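Collecting demonstrations for Katari: frequently asked questions

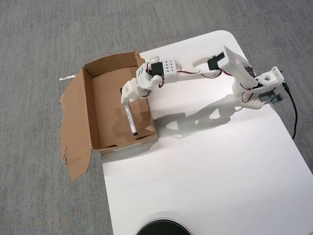

Colleen Pelletier wrote in to ask whether a failed attempt should be deleted straight away. Please don't. Mark it as failed and carry on. We sort the failures ourselves, and some of them are used to train the part of Katari that decides when to try again.

What counts as one example?
One complete run of a task, from the start position until the arm is back at rest. For the marker task, that means picking up the marker, putting it in the box and returning. A run that stops halfway is still saved, but it is marked as incomplete.

How many do you need?
The target is 1000 good runs for each task. The marker task has 1241 recorded so far, of which 133 are marked as failed, so it is closed to new runs for now. The block task is still open.

How long is a session?
Most people do 12 runs and then take a break. You can do fewer. Tired operators tend to make jerky movements and the system learns those too.

Can I use my own arm?
Yes, if it has the same joint layout and you have run the Jerow calibration. Small printed arms with hobby servos are fine. Recalibrate after replacing a servo or a printed part, even if the arm seems to move normally.

Does the box have to be in the same place each time?
No. Move it a little between runs and turn it now and then. Keep it where the arm can reach without stretching fully. The first batch, recorded in January, had the box in one spot throughout, and the trained arm missed whenever we shifted it.

Does the box have to be new?
Any open cardboard box of a suitable size will do. Flaps can be left on. Torn ones are fine.

What about lighting and shadows?
Ordinary room light is enough. Leave shadows alone and don't edit the recordings. We would like a mix of daytime and evening runs.

I bumped the table in the middle of a run. Is it spoilt?
If the task was still completed, keep it and put "bump" in the notes field.

Where do I send the files?
Upload them through Clerow at the end of each session. If the upload stalls, leave the folder as it is and start again. Files already received are skipped.

Who can see my recordings?
The Katari team and the reviewers at Petrenko. Operator names are removed before review.

Last updated Friday, July 6, 2018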